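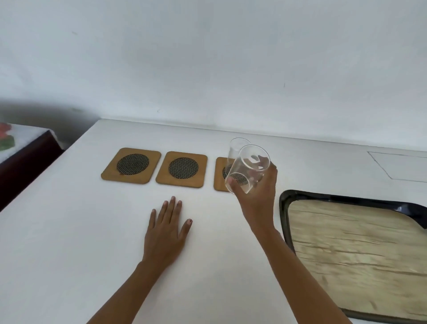

¡Por fin he podido ir a la jornada de puertas abiertas de Arkcombe! Llevaba desde agosto queriendo ver cómo trabajan el corcho, el bambú y demás materiales de mesa, y la visita se me pasó volando (empezamos 21 personas y acabamos casi todas con la libreta llena).

Nos recibió Yvette Sutherland en el almacén de planchas. Huele a bosque y a pan tostado, no sé explicarlo mejor. Nos dejó doblar muestras de distintos grosores, y la de 5 milímetros aguanta muchísimo más de lo que yo creía. De allí pasamos al corte, con una prensa Solanki que lleva más de 28 años en marcha y que hace un ruido tremendo. Me habría quedado allí toda la mañana.

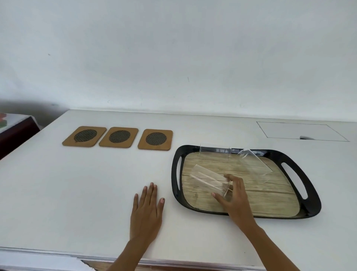 Tres posavasos cuadrados con el centro de malla negra.

El lijado de los cantos fue mi parte favorita. Oluwatosin Lawal redondea las esquinas a mano, pasa el pulgar y decide si la pieza vuelve a la banda o no. Me dejó probar con un retal y me quedó torcidísimo, pero me lo traje a casa igual. También nos habló de la línea Plindus, que sale con un acabado al aceite y necesita 7 días de reposo antes de embalarse.

Luego hubo café y preguntas. Alguien quiso saber si el corcho se puede fregar: paño húmedo y secar enseguida, nada de dejarlo en remojo.
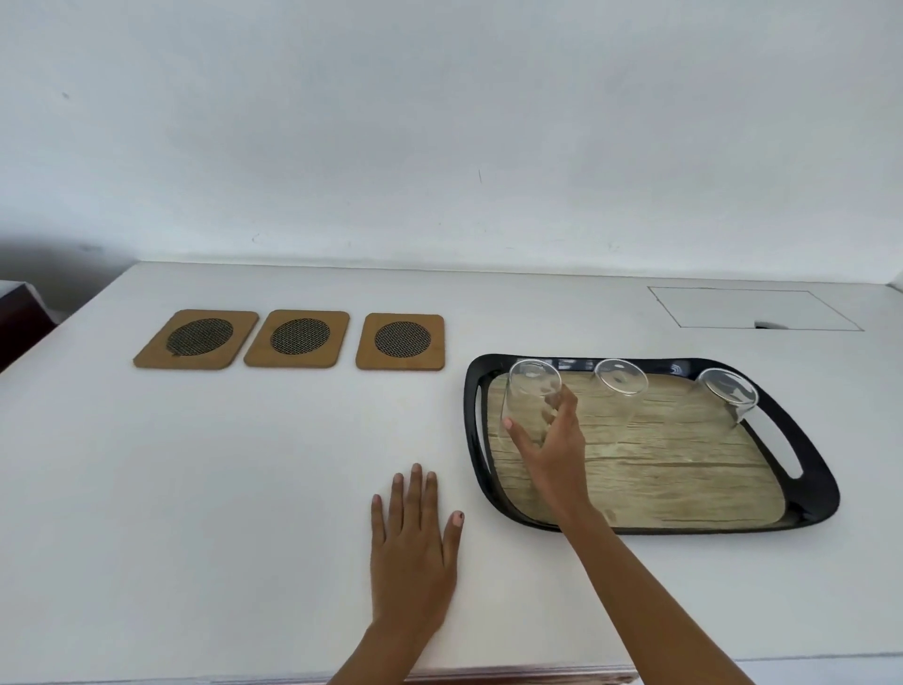 Posavasos y bandeja de borde negro, con dibujo de tablones claros.

Para quien se anime: la entrada es gratuita, pero hay que apuntarse antes, y conviene llevar calzado cerrado para la zona de corte. El autobús deja en la puerta de Brosico, la nave de al lado, y desde allí se cruza el patio. ¡Yo repito en la próxima, que me quedé sin ver el taller de tintes!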